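## 4. Does resetting preferences fix slow viewports?

Advice threads for 3D software tend to answer every complaint the same way: delete the preferences folder and restart. Imhof's survey of the Grudik help archive found 224 threads that ended with this advice. We doubt that it deserves its standing. A thread that goes quiet after a reply is usually counted as solved, and silence is weak evidence.

We timed 40 scene files on machines at Farkwood, before and after a reset, using the Gasser renderer with its default settings. Restarting alone was the control - a step most earlier reports leave out.
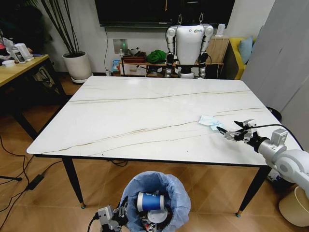 **Figure 4.** Marble-look table with a crumpled tissue near the gripper.

Most of the gain came from the restart. Once that was taken out, the reset helped in only four files, and all of them had custom panel layouts carried over from an older release. Nazari argues that the layouts themselves were damaged. That may be so, but we could not reproduce the fault by copying them to a clean account, and we would not build a rule on four files.

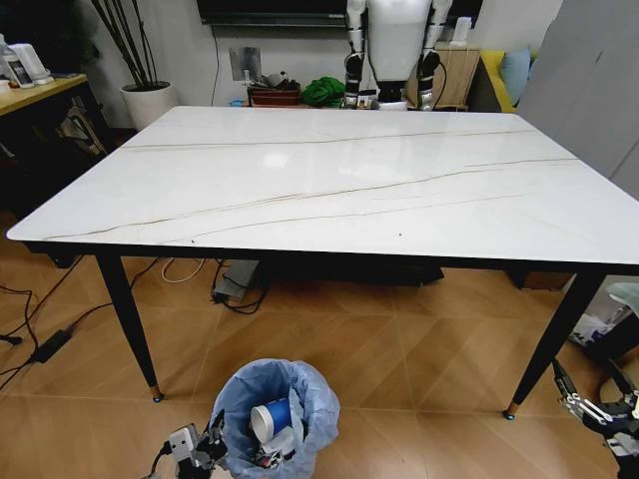 **Figure 5.** The same tabletop, bare, with a lined trash bin in the foreground.

The costs are rarely reported. A full reset removes hotkeys, shelves and plug-in paths, and one artist spent most of a Tuesday putting hers back. Celness, the plug-in most used in our sample, also lost its cache location and wrote to the system drive until it was corrected by hand. Any time saved in the viewport has to be set against this.

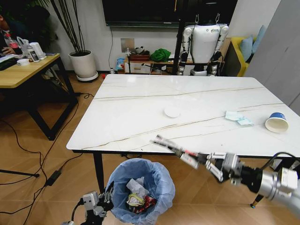
### 4.1 Limits

All files came from one studio, and the largest held 115 objects. Heavier scenes may behave differently - we make no claim about them.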